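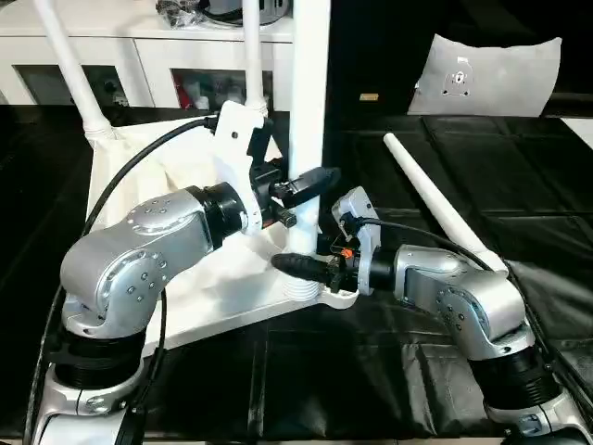

Pledholm at home next — what's the mood?

Print this page | E-mail this thread

northbank_ned
So after that mess at Flindberg I need to hear it from someone else. Are we okay? I drove down with my brother-in-law, got soaked, and watched us give the ball away for ninety minutes. 300 of us in the away end and we out-sang them, so there's that.

kettle88
We're fine. Flindberg beat everyone at their place. Home form is what keeps you up and ours is good — four wins out of five!

tallboy_
Good form against who though? Two of those were teams below us. Kaushik can't play as the lone striker, he was chasing long balls all game and looked worn out by halftime.

kettle88
Kaushik has scored in three straight home games, what more do you want from the guy?

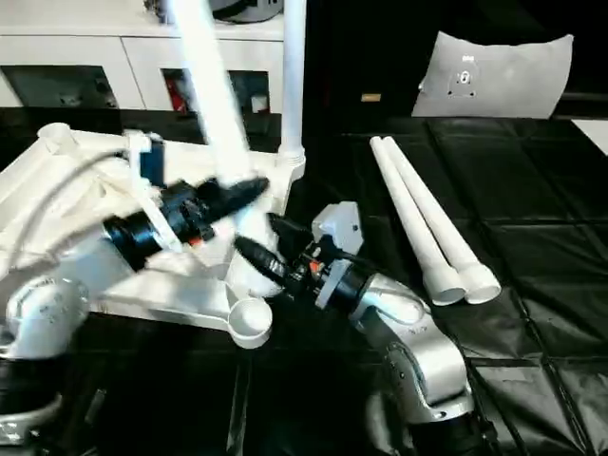
And before anybody says drop him, look at the bench. Golirer is just back from a hamstring and the other kid has played 176 minutes all season. You don't throw him in against Pledholm's center backs, they're huge.

northbank_ned
I'd start Golirer if he's fit. Kaushik off him, like in the cup game. Worked great for an hour (then we sat back, as usual).

omar_aj
Omar Abou Jaoude here, I run the supporters' bus. Still seats left for the July friendly, message me. On topic — I'm with tallboy_. We were poor in midfield and it wasn't Kaushik's fault, but two up front makes that worse, not better. Keep the five in there.

tallboy_
Thank you Omar. Crowd was 3,888 last time at home and it was dead quiet until we scored. Get there early and make some noise, people.

kettle88
Five in midfield at home, no thanks. 2-1 us, Kaushik with both.

northbank_ned
I'll take 1-0 and a nap.

This site uses cookies. By continuing to browse you agree to our cookie policy.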